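Ornis adds hand guiding and remote demonstration to its Varetti teaching software

October release lets line staff record a handling task in simulation before a robot cell is built
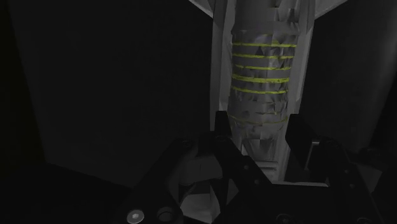

Ornis has announced a new version of Varetti, its software for teaching robots by demonstration. The release brings two ways of recording a task into one tool: moving the arm by hand on the shop floor, and driving a simulated or real arm from a remote station. Both produce the same type of record, so demonstrations made by either route can be mixed in one training set.

The simulation side has been rebuilt for long, uneven parts held in channels and troughs, where the gripper fingers have little clearance on either side. Crumpled or creased surfaces are modelled as faceted meshes. The view from the wrist is rendered during remote control, and the operator sees the fingers and the part at close range while lining up a grasp.

Varetti stores finger position, arm pose and the wrist view at each step. A demonstration can be cut, replayed or discarded straight after recording. Poor attempts may also be kept and marked as such — the training stage can use them or leave them out.

"Remote operators tend to close the fingers too early on a part with a rough surface," said Mairéad Tully, product lead for Varetti at Ornis. "We changed the controls so that the last part of the approach runs at a lower speed. The operator sets where that begins."

The software was tried over 12 weeks with Vanhove, a handling equipment maker, using 11 operators. None had programmed a robot before. The trial set held 149 demonstrations, split between hand guiding and remote control. Ornis will publish the task definitions with the release notes.

A single project can hold up to 500 demonstrations. Larger sets must be divided before training. Existing Varetti projects open without conversion, but recordings made with the older hand controller need their time stamps aligned first, using the tool supplied.

The new version is available from October through Ornis and its reseller Omico. Customers with a current support contract receive it at no extra charge.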